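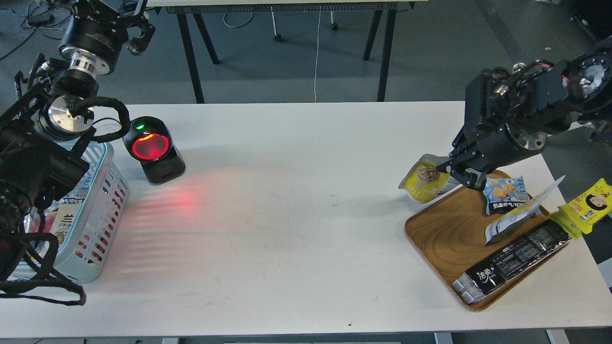
## 3.2 Recording of Packaged Snack Purchases

Packaged snacks are the food group most often missing from household food diaries. They are bought in small amounts, often away from the main weekly shopping trip, and many are eaten before they reach the kitchen. The Minja survey therefore recorded purchases by barcode and used the written diary only as a second source. Each of the 48 households in Sovstead and Camau was asked to set aside every packaged item until its code had been read. A basket and a tabletop scanner with a red scanning window are shown in Figure 2; the snack packages in the basket include a white one with large black Chinese characters.

Codes were matched to the Skeven product list, which gives the package weight, the number of servings and the energy content as printed by the maker. Where a code had no match, the household was asked to copy the product name and weight by hand. A total of 190 items were entered in this way during the survey period. Most were store-brand goods or products sold only in December, when several makers change both the package and the code. These items were checked twice by Karine Grewal, and 93 of them were later found in the list under an older code.

Multipacks required a separate rule. The outer wrapper and the single bags inside it often carry different codes, and some households read one while others read both. We kept the outer code whenever both appeared on the same day, and removed the inner codes from the count. If only inner codes were present, each was treated as a single purchase. This rule may understate purchases in homes where a multipack and a single bag of the same product were bought together — a case the diary can sometimes settle, but not always.
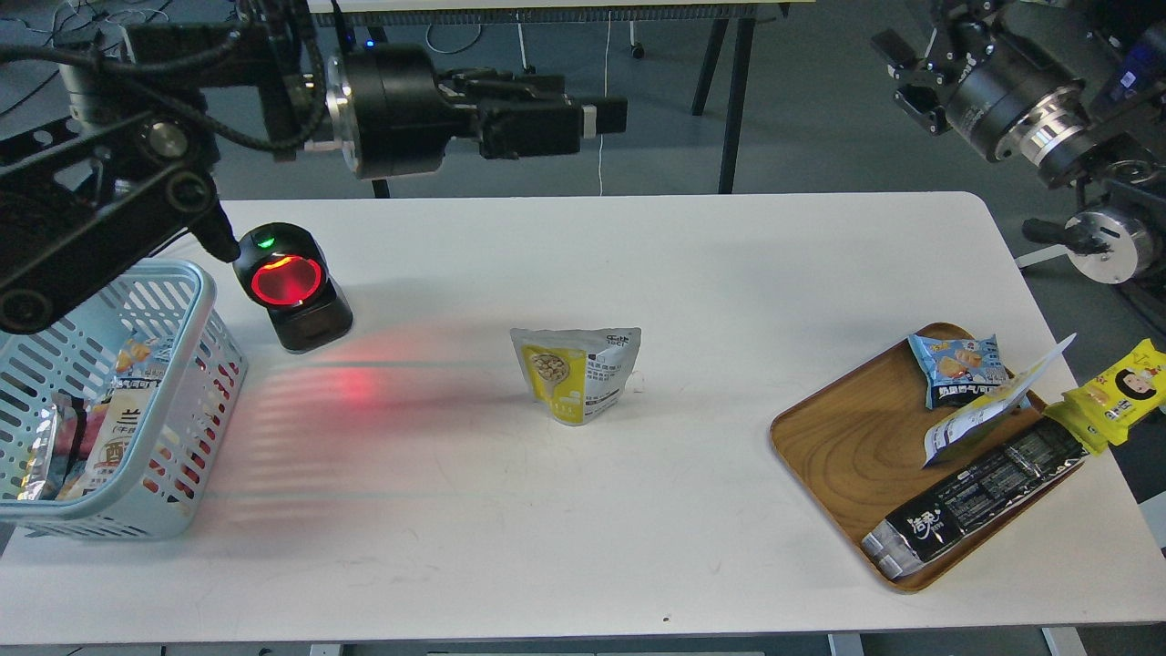
The treatment of shared purchases was more difficult. In homes with older children, snacks were often bought with pocket money and were not seen by the adult who kept the diary. Households were told that these items should be recorded if they were brought into the home, whoever had paid for them. Items bought and eaten elsewhere were left out of the main analysis. They are reported on their own in Section 4.4, where the diary is the only source.

Weight was used as the main measure throughout. Price was considered and set aside, as discounts and loyalty offers differed widely between the two towns and would have made the larger stores appear to sell less food than they did. Products above 300 grams were classed as family size and analyzed apart from the rest. The limit follows the way the product list sorts its entries. It does place some boxed crackers in the family group that a single person might reasonably finish in a few days, and the results for crackers should be read with that in mind.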